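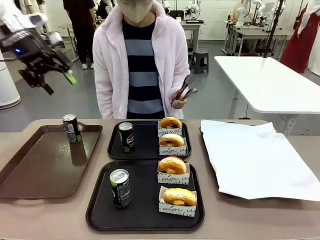
Tongs at the ready behind the long table.

By the time the council meeting in Vuvholm reached its ninth hour, the people in the public gallery had stopped pretending to be polite. Somebody had brought a thermos, somebody else a bag of mandarins, and when the deputy mayor tried for the second time to adjourn until morning, the whole back row stood up and stayed standing. I was among them, notebook on my knee, and I confess I had a mandarin in my pocket too.

It had started, as so many quarrels in this part of the world do, with a ferry. The old Derkus service had carried people from the islands to the mainland since before most of them were born, and in March the council voted, in a session lasting all of 18 minutes, to hand the route to a firm called Kettani. The timetable shrank from six crossings a day to 2. The fare went up. And then, a few weeks later, the letters came out.

There were 194 pages of them, printed from the council's own mail system and left in a plain envelope at the office of the Wakis, the little local paper that had until then been best known for its tide tables and its fierce opinions about parking. I've read the lot, over two long evenings and a great many cups of tea, and what strikes you is how ordinary most of it is. Lunches are arranged. Somebody's boat needs a new motor. Then, on page 39, a senior councillor refers to the islanders as "the freight", and you have to put your cup down for a minute.

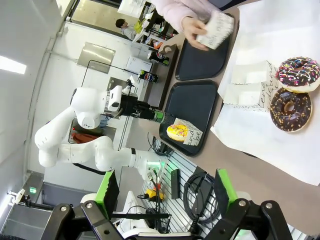 That word was on every placard by the weekend. I saw it painted on bedsheets hung from balconies along the harbour, and chalked in wobbly letters on the ferry ramp itself - FREIGHT SPEAKS, in three colours. An older woman beside me at the first march told me she could forgive the fare, and perhaps even the timetable, but she had buried a husband and raised four kids on that island and she was not about to be talked of like a pallet of cement. She said it quite calmly, and then she asked if I'd mind holding her umbrella while she fixed her shoe.

The marches have been going ever since, growing a little each time and always ending at the council steps at seven in the evening, when the last boat leaves. The mayor has apologized for the tone of the letters, though not for the vote. Kettani has said only that it will honour its contract. An inquiry has been promised for October, and depending on which side of the water you ask, that's either a good faith effort or a way of waiting for the cold weather to send everyone home.

I wouldn't count on the cold weather. These are people who fish in February.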